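Trelmont Hand Gripper Kit – what you get and how I build it

Hi, I'm Helmi Laaksonen, and I sell these grippers one small batch at a time out of a shared workshop. It started as a thing I wanted for myself (I was tired of strapping a claw to a broom handle!) and then people at the next bench kept asking for one, so now there's a page.

The Trelmont is a gripper you hold in your hand. You squeeze, the two fingertips close, and the camera sitting behind them records what the fingers were up to. Later on you can feed that to whatever arm you have at home. It's a kit, so you get the housing, fingertip pads, trigger, springs, camera mount and a bag of screws. The camera you buy yourself, and most of the little wide-angle ones will fit the mount if you file the slot a bit.

The housing is matte gray and I've stopped offering other colors. I tried a glossy white once and every ceiling light in the building showed up in it. Gray is dull but it photographs well, and it hides fingerprints too.

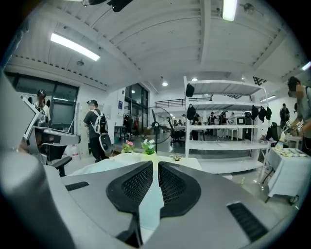

Now the fingertips, which get the most email by far. They're black, with a honeycomb mesh, and they come as a left and a right. Please don't mix them up – I did it on my own bench and spent an evening wondering why the thing wouldn't close straight. The honeycomb lets the pad give a little around whatever you're holding, so a flowerpot or a bottle sits better than it did on the flat pads I used to make. Small flat stuff like a single sheet of paper is still a pain. I'm working on a thinner edge and hope to have it in April.

There are vent slots in the housing. Leave them open! One customer put a very nice sticker right across his and then wrote to me about the camera shutting down.

Putting it together takes me 27 minutes, but I've done it a lot, so give yourself an afternoon. The one fiddly bit is the trigger spring. Eino Pelkonen drew the instruction sheet and he's put the spring on its own page, much bigger than everything else. Follow his drawing and ignore my older text if you still have a copy of that.

In the box:
Housing, two halves, matte gray
Fingertip pads, one left and one right
Trigger and two springs (one is a spare)
Camera mount
Screws and hex key
Instruction sheet

Not in the box: camera, memory card, cable.

I cycled one set of pads 2,823 times on the bench before the mesh began to tear near the tip. Spare pads are sold in pairs, and I keep them in stock even when the full kit is gone.

Page updated 2018-01-13. The current batch is nearly sold, and the next one goes out as soon as the housings are sanded. If you want one held for you, drop me a line and tell me if you're left-handed, as I set the trigger a little differently.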